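Cuaderno de sesiones Gramatar, edición para terapeutas

Te cuento cómo nació este cuaderno. Cuando empecé a ver parejas y familias apuntaba todo en hojas sueltas, y claro, luego me pasaba media tarde buscando el genograma de una familia entre los papeles de otra. Probé agendas, fichas, dos aplicaciones... y nada. Así que me puse a dibujar mis propias plantillas y Tukside se animó a imprimirlas.

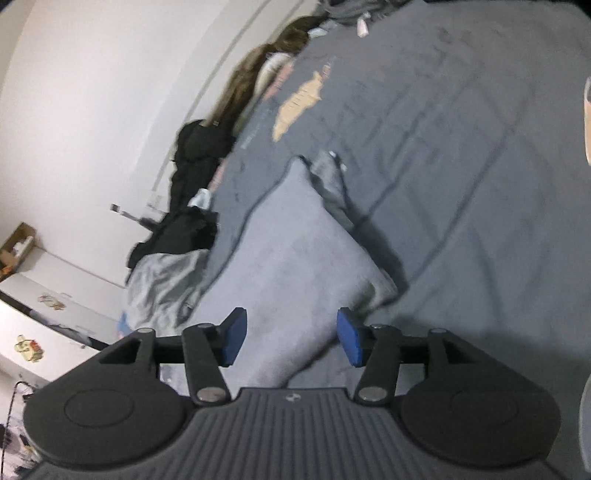 Por Begay

Lo que más me gusta (y mira que soy pesada con esto) es la doble página del genograma: cabe una familia de tres generaciones sin tener que escribir en miniatura. A la derecha va un margen ancho para las hipótesis, esas que una tacha a la tercera sesión. El cuaderno trae espacio para 54 sesiones, con la fecha, el motivo, lo acordado y un hueco para lo que quieras llevar a supervisión. Al final hay 14 hojas en blanco, que yo lleno de flechas.

El papel es grueso y aguanta pluma. Las tapas son flexibles, tamaño A5, y lleva dos cintas marcapáginas, una para la última sesión y otra para donde tú digas. Yo no pongo nombres completos, uso un código por familia, y por eso la portada trae una casilla para el código y nada más.

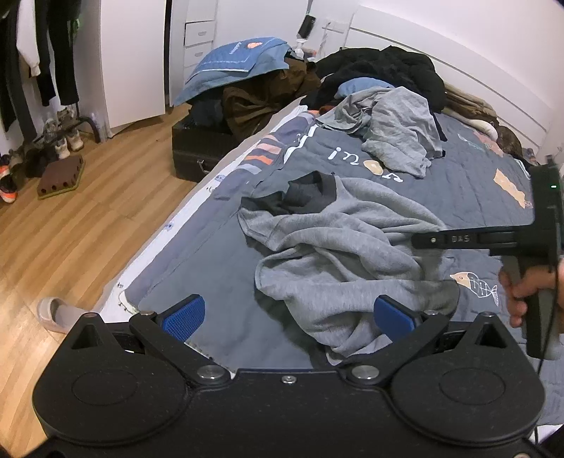
La primera tirada se agotó en mayo y ya está en camino la segunda, con la espiral un poco más ancha, que me lo pedisteis muchísimo los zurdos. ¡Gracias por insistir!

Referencia: 1282
Se envía desde el almacén de Toltholm
Si lo quieres para un grupo de prácticas, escríbeme antes de hacer el pedido y lo miramos juntas.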